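Werkstattbuch, Ballpflege Stisside
Eintrag Sonntag, ab mittags, Raum in Baklow

Nachtrag zur Aufbereitung der Spielbälle. Die 11 Lederbälle aus der neuen Lieferung sind jetzt alle einmal durch: trocken gebürstet, feucht abgewischt, über Nacht gelegen, noch mal gebürstet. Die Wachsschicht ab Werk ist bei dieser Charge deutlich dicker als bei der letzten. Die weiche Bürste hat fast nichts gebracht, erst mit der Rosshaarbürste wurde das Leder griffig. Beim nächsten Mal gleich damit anfangen.

Druck vor dem Bürsten gemessen, danach noch mal. Manometer ist weiterhin das von Coltent, das alte liegt in der Schublade und wird nicht mehr benutzt, es zeigt zu hoch. Sollwert bleibt 13 psi. Zwei Bälle lagen am Morgen unter 12,5, beide aufgepumpt und mit Kreppband markiert. Nadel vorher anfeuchten, beim letzten Mal ist eine Ventildichtung eingerissen.

Zum Vergleichstest: Das Bautista-Protokoll vom Juli ist endlich komplett abgetippt. Geplant waren rund 700 Würfe, brauchbar sind 661. Der Rest fällt raus, weil die Ballnummer fehlt oder der Passempfänger gewechselt hat und der Wechsel nicht notiert wurde. Ergebnis in kurz: gebürstete Bälle werden von beiden Quarterbacks besser bewertet, beim Spiral sieht man in den Notizen kaum einen Unterschied. Bei Regen haben wir zu wenig Würfe, dazu schreibe ich nichts in die Auswertung.
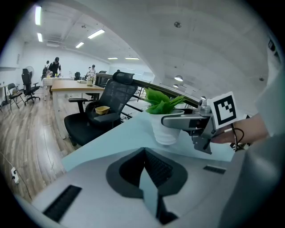
Markierung der Bälle: Der Silberstift hält nicht, nach einer Einheit ist die Nummer weg. Schwarz hält, ist aber auf dem dunklen Leder vom Spielfeldrand nicht zu lesen. Auf die Spielbälle kommt sowieso nichts, es geht nur um die Trainingsbälle. Ich habe drei Grüntöne auf einem alten Ball probiert. Das dunkle Grün säuft ab, das gelbliche sieht man gut, es verschmiert aber an den Handschuhen. Am besten geht das kräftige helle Grün, ungefähr der Ton der künstlichen Pflanze im weißen Topf. Nummer neben das Ventil, gut fingerhoch, nicht auf die Nahtseite. Trocknungszeit laut Dose eine Stunde, nach anderthalb war es noch leicht klebrig. Über Nacht liegen lassen.

Nähte geprüft. Ball 9 hat an der unteren Spitze eine offene Stelle, wenige Millimeter, Blase noch dicht. Nur noch für Übergaben im Training, nicht mehr werfen. Die Schnürung bei Ball 4 ist lockerer als bei den anderen, das spürt man beim Greifen sofort. Nachziehen geht bei dem Modell nicht sauber, habe es gelassen.

Lagerung: Der Metallschrank steht zu nah an der Heizung. Auf dem oberen Brett waren die Bälle nach dem Wochenende härter als unten. Ab jetzt nur die unteren zwei Bretter belegen, oben kommen Tees, Flaggen und die Ersatznadeln hin.

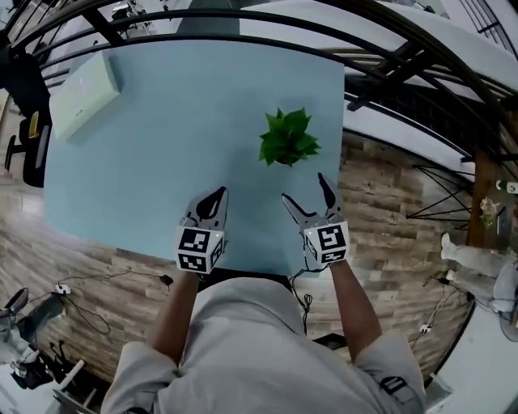

Verschleißfotos machen wir in Zukunft immer gleich, sonst kann man die Monate nicht vergleichen. Bisher lag der Ball mal auf dem Rasen, mal auf der Bank, und das Licht kam irgendwoher. Neue Regel: senkrecht von oben, Ball mittig, Schnürung nach oben, dann einmal um die Längsachse gedreht. Als Untergrund ein einfarbiges Hellblau wie bei dem rechteckigen Tisch. Das Grün der kleinen Pflanze hebt sich davon klar ab, also sollte die Nummer auf dem Ball beim Abgleich der Farben auch keine Schwierigkeiten machen. Hände und Werkzeug dürfen mit drauf sein, aber nicht vor dem Ball. Dateiname ist Ballnummer plus Monat, sonst nichts.

Noch offen:
Rosshaarbürste nachbestellen, die jetzige verliert Haare.
Bei Coltent fragen, ob das Manometer eingeschickt werden muss oder ob wir selbst nachstellen dürfen.
Regenwürfe nachholen, mindestens mit vier gebürsteten und vier unbehandelten Bällen. Ballnummer vor jedem Wurf laut ansagen.
Schlüssel für den Metallschrank hängt jetzt innen an der Werkstatttür.

Schluss gegen halb sechs. Bälle liegen zum Trocknen auf dem unteren Brett, bitte nicht vor morgen Mittag anfassen.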